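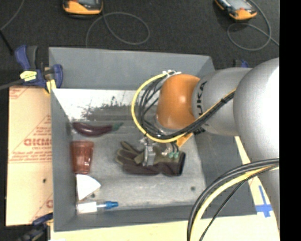 3.2 Preparation and cooling of the brittle

Sesame brittle was made in the test kitchen at Stidville from white sesame seed, cane sugar, glucose syrup, water and salt. All batches used the same lot of seed, which was toasted in a dry pan until it turned light gold and was then left to cool before weighing. Each batch contained 500 g of seed. The sugar, syrup and water were brought to a boil without stirring, and the seed was added once the syrup had reached the target temperature for that batch. The hot mass was turned out onto oiled trays and rolled to an even thickness. Fallen seed and burnt sugar are hard to find on a dark surface, and trays in a pale shade were therefore used throughout. On a light gray floor such as that of the bin in Figure 1, even a small dark spot stands out from the light scuffing. Trays were checked by eye before every batch, and any tray with a mark that could not be wiped away was set aside.

The rolled sheets were scored while still soft and broken into pieces after cooling. Room humidity was noted at the start and end of cooling, as brittle takes up water from the air very quickly during this stage. Two batches made on a day of heavy rain were sticky to the touch before they could be packed. They were discarded and made again with seed from the same lot.

3.3 Packing and storage

Pieces were packed in one of 2 ways. The first was a heat-sealed film bag of the kind used by small makers in Nandov, where the brittle is sold at market stalls and in tea shops. The second was a tin with a press-on lid, lined with waxed paper. The tin is still preferred by many households, although the lid does not close tightly and is often opened several times a day. To reflect this, half of the tins were opened briefly each morning and the other half were kept shut until testing.

All packs were stored on open shelves in a room without air conditioning. The first packs were placed on the shelves on 2021-06-27 and the last were removed in September. The storage period thus covered the most humid part of the year, when makers report the greatest losses from softening. No drying agent was added to any pack.

3.4 Tasting panel

The panel had 30 members, all of whom ate sesame sweets at least once a month. Training was led by Hạnh Tăng and Sowmya Krishnan and used reference samples from two makers, Nikzad and Jimell, whose products differ clearly in hardness and in depth of toast flavor. Panelists learned to score first-bite hardness, stickiness on the teeth, toasted aroma and stale or oily taste. Each attribute was marked on a line scale with a reference sample at either end.

Samples were served at room temperature on plain white plates, in an order that differed for each panelist. Plain crackers and warm water were offered between samples. Panelists were asked to chew each piece fully before scoring stickiness, because early trials had shown that a quick first score tended to be too low. A few members found this tiring toward the end of a session – particularly with the harder samples – and a longer break was added halfway through.

Ngân Diệp collected the score sheets and entered them without access to the storage records. Trí Tiêu checked the entries against the paper sheets. Scores were averaged by pack type and storage time, and the spread between panelists was examined before averaging. One panelist whose hardness scores ran opposite to those of the group was retrained, and the earlier scores from that person were left out of the hardness results only.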